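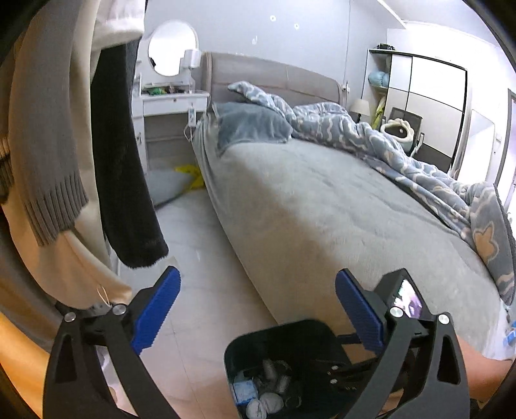
View from the gripper camera over the wastebasket, clothes hanging on the left.

Gripper camera pose drifts when clothes hang close to the lens

Posted by Stankevičius, January 2019

Hello everybody. I am writing the tracking part for a hand-held gripper with one wide-angle camera. From the video and the IMU we compute the path of the gripper, and later a policy is trained on this path. In most rooms the result is good. In bedrooms I have a problem, and the picture is from the worst recording.

The recording has 3523 frames. The map starts well on the bed and the wall behind it. When the gripper comes near the hanging clothes and goes over the black wastebasket, the number of inliers falls and the pose begins to slide to the side. After 2 seconds the tracker reports that it is lost, and when it finds itself again there is a jump in the path.

I already mask the two fingers, because they move together with the camera. I use a fixed polygon for this. I also raised the feature limit to 1007 per frame, but it became only slower. Is it better to mask the clothes too, or should I change something in the feature selection? I would prefer not to record everything again.

Eluned Craddock

Please check your mask first. On the right finger there is a small screen in a black housing. If your polygon follows only the blue pads and the arms, the corners of this screen can stay outside of it, and corners of a screen are very attractive for a detector. They do not move in the image when the camera moves, so they tell the tracker that you are standing still. If the screen shows something that changes, you get false points inside it as well. Draw the mask some pixels wider than you think is necessary, and do it for the fully open and the fully closed position.

Second, I would not mask the clothes by hand. The knit and the ribbed cuff give many good-looking features, but they are very close to the lens and cloth can swing when the arm passes. With a plain "strongest first" selection they take most of your budget. Divide the image into a grid and allow a maximum per cell. Then the desk with the round mirror, the headboard and the black frames of the wardrobe also get their share. I would also reject points inside the round mirror, as the reflections there do not behave like points on the wall.

With the grid you can go down with the limit again. We use 200 for tracking and it is enough if they are well distributed.

burkgate_dev

Just use a depth camera, problem solved. RGB only is always pain in bedrooms, white wall and soft bed everywhere.

Wusadine

A different camera does not help with data which is already recorded. I agree with Eluned about the grid. Two more things from my side.

Look at your lens model. The side of the bed bulges strongly in your picture, so you have a lot of distortion, and the clothes are exactly in the left part where a weak calibration hurts most. If you use a standard radial model, change to a fisheye model and calibrate with the board also in the corners. Plot the reprojection error against the distance from the image center. If the curve goes up at the end, you know where to search.

For the jump: do not let the controller side see it. Run the tracker also backward from the end of the recording, and merge both paths over the lost part with the IMU between them. If the two differ by more than your limit, cut the segment out. A short hole is less harmful for the training than a wrong path which looks smooth.

Stankevičius

Thank you both. The screen was really outside of my polygon, one corner and half of the upper edge. With the wider mask and the grid the tracker is lost one time only, still near the black garment. I will do the fisheye calibration next, our old one is from December and was made with another housing.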